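How Does a Gift Basket Get to Grandma's House?

Have you ever been at home when a big basket arrived at the door, all shiny and crackly, with a bow on top and maybe a pear or a jar of jam peeking out? It's a lovely thing to get, and it has usually been on quite a trip before it reached you. Let's follow one basket all the way from the shop to the doorstep.

Somebody has an idea

Every gift basket begins with a person thinking about another person. Let's say you live in Skudham and your grandma lives far away in Vundness, and her birthday is in June. You and a grown-up look through the Grinik gift shop's list, and you find a basket with crackers, cheese, honey and a little box of chocolates. You pick it, you type in Grandma's address (very carefully, with the right house number!), and you write her a message.

The order goes to the packing room

Your order travels over the internet and comes out at the shop as a packing list. A packing list is a bit like a recipe. It tells the packer what goes in and how many of each. The Grinik shop keeps 809 different treats on its shelves, so without a list it would be very easy to pick up the wrong jam.

Heavy things go at the bottom. If you put a honey jar on top of the crackers, Grandma would get a bag of crumbs. Soft paper shreds go in all the gaps, and they do two jobs – they stop things from bumping into each other, and they push everything up a little so the basket looks nice and full.

Wrapping it up

Next comes the clear wrap that makes that wonderful crackly noise. The packer stands the basket in the middle of a big sheet, gathers the corners up high, and ties them with ribbon. One bow uses 60 inches of ribbon, and that is probably longer than your arms can stretch. Your message is printed on a card and tucked under the bow where Grandma will spot it.

A box for the basket

A basket can't ride in a truck with nothing around it, poor thing, so it goes inside a strong cardboard box. The box gets a label with a bar code, those black and white stripes you see on nearly everything. Each time a worker scans the stripes, the computer learns where the box is. That's how you can check on it from your own kitchen table.

The long ride

A van takes the box to a sorting center in Salinas, where parcels going the same way are put together. Then it rides in a truck for 26 hours, with stops, until it reaches the depot near Vundness. A driver there has 54 stops to make that day, and one of them is Grandma's. 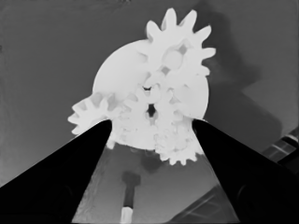
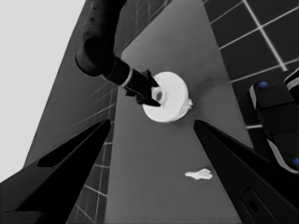
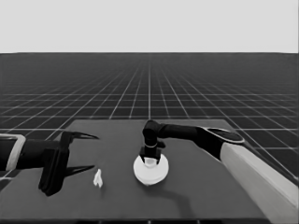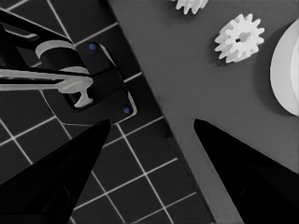
Computer-drawn pictures. First: white gears between two black gripper fingers. Last: a black mat with a white grid.

Try it yourself

Find a small basket or a shoebox, some old newspaper, and a few things from the kitchen (ask first!). Pack it with the heavy things at the bottom, then carry it slowly around the house. Did anything slide or rattle? Add more paper and take it for another walk.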